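Table clearing

Table clearing is the removal of used items from a table after a meal, a snack or a delivery, together with the sorting of those items into what is washed, what is kept and what is thrown away. It is distinct from table wiping, which comes afterwards, and from table laying, which comes before and attracts most of the books. In households the job usually falls to whoever stands up first. In workplaces, halls and canteens it falls to whoever needs the table next.

The term covers both the clearing of crockery and the clearing of packaging. The second has grown with the spread of takeaway food, and in many offices it is now the larger part of the work.

Terminology

In British usage a table is "cleared", a bin is "emptied" and a room is "tidied". The verb "to bus", common in American restaurants, has not caught on and tends to cause confusion when used near a road. The older phrase "to clear away" survives mainly as an instruction to children, who have been observed to carry out the first word of it.

The trade distinguishes between a clear table and a clean one. A clear table has nothing on it. A clean table has nothing on it and does not stick to the sleeve. Krishnamoorthy Kaimal, whose handbook The Shared Table remains the usual reference for canteen staff, adds a third condition, the "available" table, meaning one that is neither clear nor clean but at which somebody has nonetheless sat down.

Items commonly cleared

Paper bags. The flat-bottomed brown paper bag is among the most frequent items found on a used table. It is generally made of kraft paper, a strong brown paper that takes its name from the German word for strength. An unfolded bag takes up a surprising amount of table, and a bag with crumpled paper packed inside it takes up more, as the paper tends to come out again. Clean kraft paper can be recycled in most areas. Paper soaked with grease generally cannot, and goes in general waste or, where the local scheme allows it, with the food scraps.

Paper cups. Most paper cups have a thin plastic lining, which keeps the drink in and the cup out of the ordinary paper recycling. Some councils collect them separately. Cups stack well, and a tower of them is the traditional way for a meeting to show that it overran.

Plastic bottles. Clear bottles are widely accepted for recycling once emptied. Advice on whether to crush them has changed over the years and still differs between councils, as does advice on whether to put the cap back on. It is best to follow the local leaflet, if it can be found.

Wrappers. Small sweet and snack wrappers are the item most often missed. They are light, they slide under things, and they move when a door is opened. Wrappers of plastic film are seldom taken in kerbside collections.

Crockery and dishes. Plates, bowls and lids are gathered on a tray or carried by hand. Stacking before scraping is regarded as poor practice, the underside of each plate then needing as much attention as the top.

Equipment

Little equipment is needed, though a good deal is sold. The basic kit consists of a tray, a bin and a cloth.

The tray is used for whatever is to be kept. Plastic trays are preferred in shared kitchens for being light and easily rinsed. A raised edge is useful, particularly for round items, which otherwise leave. Coloured trays are sometimes used so that "keep" and "throw" are not confused, a system that works well until a second tray of the same colour is bought. At the Leneck community rooms, where the hall tables are let by the hour, a blue tray means "to the sink" and a green one meant "lost property" until it was lost.

The bin should be close enough to reach without walking. This is the single most repeated piece of advice in the literature and the least followed, office bins being placed by people who do not eat at the tables. A bin standing at the end of the table is generally enough. Bins without lids are quicker to use, while bins with swing lids keep a record of everything that has been pushed through them.

The cloth or sponge is used last. It is often left in the tray along with the dishes, where it becomes one of the things to be cleared. Sponges are better for dried marks, cloths for crumbs. Neither should be used for both the table and the floor, whatever the previous hirer did.

Method

Accounts of the correct order vary. The method given by Kaimal has five stages and is set out here in shortened form.

The first stage is to look at the table. Kaimal is firm on this point and gives it 11 pages.

The second is to lift out anything that belongs to somebody: keys, telephones, spectacles, a lunch that has not been finished. Disputes over table clearing nearly always concern this stage.

The third is to move dishes and other keepable things to the tray, at one end of the table. Cloths and sponges may wait there too, provided that they are taken out before the dishes go to the sink.

The fourth is to deal with paper. Loose paper is pressed together and put into the largest bag on the table, and the bag is then folded over once at the top. Bags left flat and open are of no help, as whatever is put in them comes straight back out.
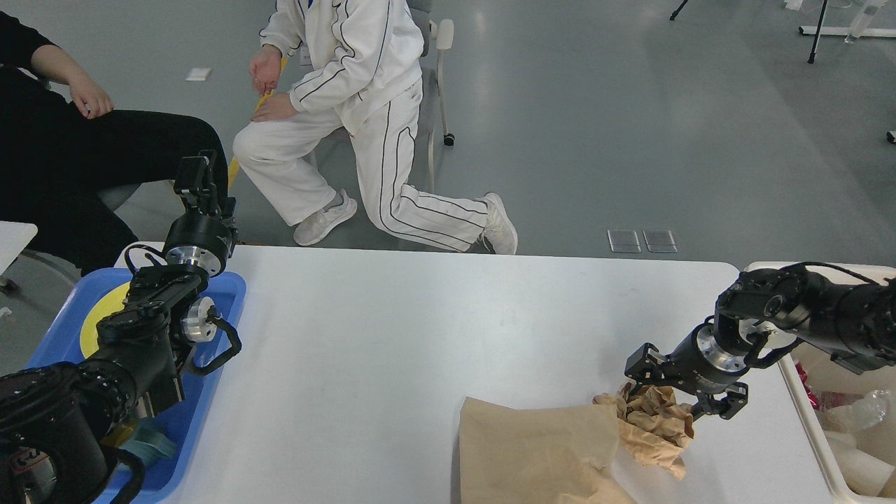
A table at the fourth stage, with the tray in use at the left-hand end, the kraft paper in a crumpled pile spilling out of its bag, and cups and a bottle already in the bin on the right.

Disputes

The fifth stage is the wiping of the table, and it is over the fifth stage that the authorities part company. Kaimal holds that a table has not been cleared until it has been wiped. Magdy Alaoui, in a long article for the catering newsletter Horerari, argued that wiping is a separate job with a separate cloth, and that to include it is to discourage people from starting at all. The exchange ran for 2 issues and was then moved to the letters page, where it continued without either of them.

A second dispute concerns the paper bag. The "bag first" school puts all rubbish into the bag the food came in, and carries the bag to the bin. The "bag last" school puts everything directly into the bin and adds the bag, folded, at the end. Bag first is quicker and means one trip. Bag last allows the paper to be recycled and avoids the well-known difficulty of a damp bag, which holds exactly as far as the middle of the carpet.

A third and older question is whether a person who has not eaten at a table may be asked to clear it. Custom differs from house to house, and the subject is best raised while everyone is still sitting down.

Clearing in shared rooms

Rooms that serve several purposes in a day have their own habits. A white table shows every mark and is therefore cleared more often, while a wood-patterned one may go unwiped for some time without comment. Pale tabletops became the norm in hired rooms for this reason, or because they were cheaper; the records do not agree.

Zerside, a building of rented workrooms, keeps 700 folding and fixed tables across its floors and asks hirers to leave them "as found". The wording was revised in June after several hirers pointed out how they had found them. The present notice asks for tables to be left clear, with chairs pushed in and bins not above the rim. A further line about chairs on castors was added by hand and later laminated.

At the Aravena arts centre the practice is for each group to clear the table at the start of its session and again at the end, so that every table is cleared twice between uses. Visitors have called this wasteful. The centre replies that the second clearing is usually the one that happens.

In popular usage

"To clear the table" is also used of negotiations, meaning to remove all previous offers, and of snooker and pool, where the balls are potted in a single visit. The snooker sense carries a good deal more prestige. Attempts to transfer some of it to the domestic sense, chiefly by parents, have had limited success.

See also

Bin (waste container)
Draining board
Kraft paper
Table laying
Washing-up rota

Page last revised February 2023. The section on swing lids has been marked for expansion.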